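Kendau Support Portal
Ticket: Gripper stops early on approach to memory slots, cell Plitby 2
Status: Open, waiting for customer
Product: Bonsu parallel gripper, wrist camera option
Opened: Thursday, May 20, 2021

Customer message

Hello support team,

We use the cell for desktop computer disassembly. The case lies on its side on the extrusion table and the arm works from above. Since we changed the finger set, the arm goes into protective stop on the way down to the memory slots. It does not happen every cycle. The log gives "contact before target" and the height is never the same two times.

What I checked already:
Finger screws, all tight.
Payload value in the controller, correct for the new fingers.
Gripper homing, finishes without error.
Free air test, 1,000 open and close cycles, no fault.

I attach the wrist camera view with the fingers over the board.

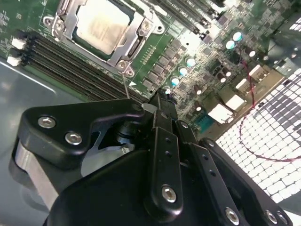 Wrist camera, finger tip pointing between the memory slots and the chokes.

Please notice the thin metal probe wire near the top of the left bracket. It extends toward the slots, and I ask myself if it can touch a slot latch before the finger arrives. The old finger set had the same wire, but I did not measure how it was bent. Also there is strong glare on the upper right part of the board. I don't think it matters for this fault, but I mention it.

Reply from Kendau support

Thank you for the clear report. A free air test will not show this fault, so please do not repeat it. Two questions:
1. Did you teach the tool center point again after the finger change, or did you keep the old one?
2. Can you send a view from the fixed camera, with the gripper low in the case?

Until we know more, please set the approach speed to the lowest value in the Uvton program and keep the stop limit as it is. Do not raise the limit to get past the fault.

Customer message

Answer to 1: I kept the old one. The drawing says the length is the same, so I believed it was not necessary. Answer to 2 is below. 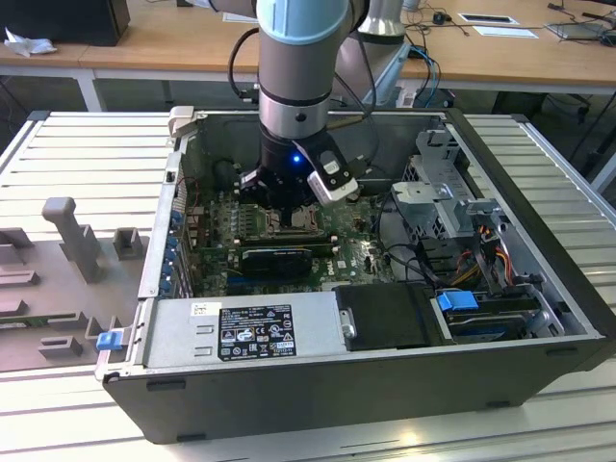

Fixed camera, gripper low over the processor area.

The blue LED on the gripper body is on. Both cables make their loop on the left side of the link, and I wonder if they pull on the wrist when it turns. I ran slowly as you asked and had 2 stops before lunch, both on the approach.

Reply from Kendau support

Please teach the tool center point again with the new fingers, even if the drawing shows equal length. Then check the probe wire against the finger tip with a steel ruler — power off, arm locked — and write the difference in this ticket. For the cables, turn the wrist by hand in free drive through the full approach and feel for resistance. If there is any, give the loops more slack and fix them again.

After this, run the approach on one case and send us the new log.

Customer message

Understood. I will do the teaching first, then the wire, then the cables, and write the values here.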